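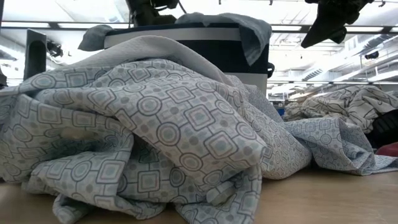
### 4.2 Missed doses and the paper diary

Of the 91 adults enrolled at the Clendov clinic, 15 returned a diary with every box ticked in the same pen, at the same slant, and in two cases for days that had yet to occur. We kept these diaries in the main analysis, as the protocol told us to, and took them out of the secondary one, as common sense did. The estimated effect of the evening tablet on sleep hardly moved, which spared us an awkward paragraph.

The Brollix pill bottle, which records each opening of its lid, was less generous than the diaries. It logged fewer doses in the last fortnight of March than in the first. It also logged openings at hours when few people take a tablet and many people look for one.

**Figure 2.** Patterned fabric on a light wooden tabletop.

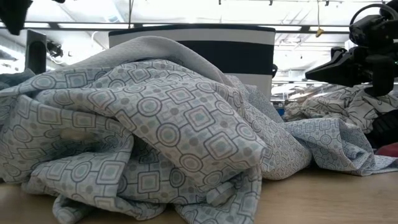
A referee objected that an opened lid is no proof of a swallowed tablet, and asked why we trusted the bottle over the patient. We trust neither very far. The Cliltero scoring rule treats a dose as taken only if both records agree within two hours, and we adopted it unchanged. It probably undercounts careful patients who fill in their diary at breakfast. Results under looser rules are given in the supplement.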